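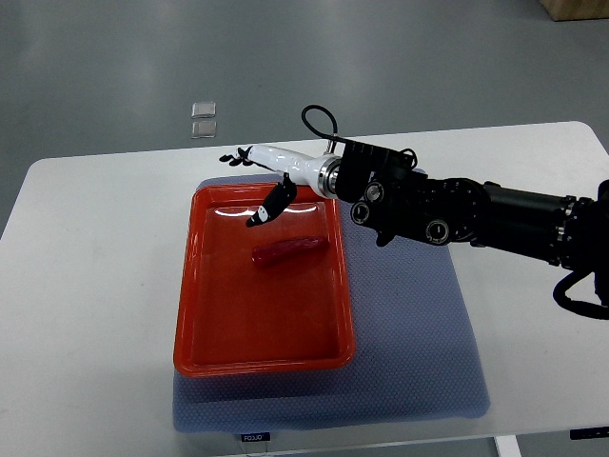
Serving tray

A serving tray is a shallow, flat-bottomed carrier with a raised rim, used to move food and small articles or to keep them together on a table. It differs from a plate in its size and in having a level floor across most of its area, and from a basin in its lack of depth.

Form

Most plastic trays are rectangular with rounded corners. The rounding spreads stress that would otherwise gather at a sharp corner, and makes the inside easier to wipe. The rim stiffens the floor against bending and stops items from sliding off. Trays without handles are lifted by the rim, or by the underside where it projects past a table edge.

Materials

Wood, metal and plastic are all common. Plastic trays are usually moulded in one piece and coloured throughout, so that scratches show less than on a painted surface. Strong colours such as red and orange are widely sold for canteens and children's meals. A glossy finish sheds grease well but offers little grip - round foods such as sausages roll on it when the tray is tilted. Matt and ribbed floors hold items better and take longer to clean.

Use with mats

A tray placed directly on a smooth table may slide. A textured or open-mesh mat underneath increases friction and protects the table top. The mat should lie flat, as a fold beneath the tray can cause it to rock.

Sizes

There is no single standard. The Trasora catalogue listed 34 patterns at its largest, the longest of them 693 mm. The Godham works, under Cosimo Messina, made a narrower range for school kitchens, with a rim height of some 20 mm.

Care

Plastic trays are washed in warm water with mild detergent and dried before stacking. Wet trays stacked tightly tend to stick together - small lugs under the rim are sometimes added to keep them apart. Abrasive pads dull a glossy floor.

See also

Baking tray
Place mat
Platter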